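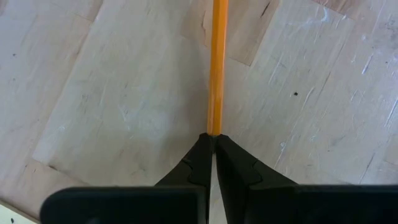 Wrist camera view: pencil held between the fingertips, Starov cell.

Progress report, second period
Safe working rules for small gripper cells
Prepared for the Perka program office by Lina Mansour, project lead

Summary

The project is writing a set of working rules for shops and teaching labs that run small robot arms near people. In this period we finished the second draft of the rules, ran the light object trials at the Starov site and started the reader review. Work is on schedule except for the training module, which will be delivered in December instead of at the close of this period. No change to the budget is requested.

Work completed

The second draft is 88 pages, including forms. The first draft was longer and repeated itself, mainly in the sections on guarding and on stopping. Those sections have been merged. Reviewers had also told us that an operator looking for one rule had to read the whole chapter to find it, so each rule now has its own number and a single line that says who must carry it out.

The light object trials covered 600 grasps across the two cells at Starov. The objects were pencils, dowels, folded cards and small plastic caps. We chose light objects because most of the accident forms we collected in the first period dealt with heavy parts, and the draft had little to say about thin items that can roll, snap or be thrown a short distance when they are gripped too hard.

Georges Aoun ran the trials and kept the log. He stopped work 4 times under the draft stop rule. Two of the stops were for a person reaching past the tape line. One was for a finger screw that had worked loose. The last was for a dowel that broke and left a splinter inside the work area. In each case the log shows who called the stop, who cleared it and what was checked before restart.

What the trials changed in the rules

Rule 12 (grip force). The draft set one force limit for all objects. The new text asks the site to set a limit for each class of object and to post it at the cell. The posted limit may be lowered by any operator. It may be raised only by the person named on the cell card.

Rule 15 (clearing the surface). The operator now checks the work surface at the start of each run and removes anything that does not belong to the task – including broken pieces from the run before. Cracks, gouges and scraped areas in the surface are written down once a week and repaired if they catch a gloved finger dragged across them.

Rule 19 (fingertips). Fingertips are to be inspected at the start of each shift and after any stop. The inspection can be done by eye with the arm powered down. The wrist camera may be used as an extra check, but it does not replace the inspection. We had two requests to allow the camera alone and have turned both down for this draft.

Rule 23 (hand-back). A person does not take an object from closed fingers. The arm sets the object down, opens and moves clear, and only then does the person pick it up. Operators found this slow. We kept it, and have added a note on how to place the set-down point so that the delay is shorter.

Reader review

Gilmartin and Pillow have both agreed to read the draft. Gilmartin runs a packing line and will look at the chapters on daily checks and records. Pillow runs evening classes for adults and will look at whether a new operator can follow the text without help. Comments from Pillow have begun to arrive. Most concern wording. One asks for larger print on the cell card, and we will do that.

Problems and delays

The training module is late. We had planned to record it at Starov, but the trials took up the cells for longer than we allowed, and we did not want to teach rules 12 and 15 in a form we were about to change. The script is done and recording is booked for a Thursday early in the next period.

The log form was also too long. Operators skipped the last section on busy days. It has been cut to one side of a sheet, and the old form will stay in use at the second cell for comparison.

Next period

Repeat the light object trials under the revised rules, with 400 grasps planned.
Record and deliver the training module.
Collect all comments from Gilmartin and Pillow and answer each one in writing.
Issue the third draft to the program office.

We would like a decision from Perka on whether the final rules may be given out free of charge to sites outside the program. Pillow has asked, and the grant terms do not say.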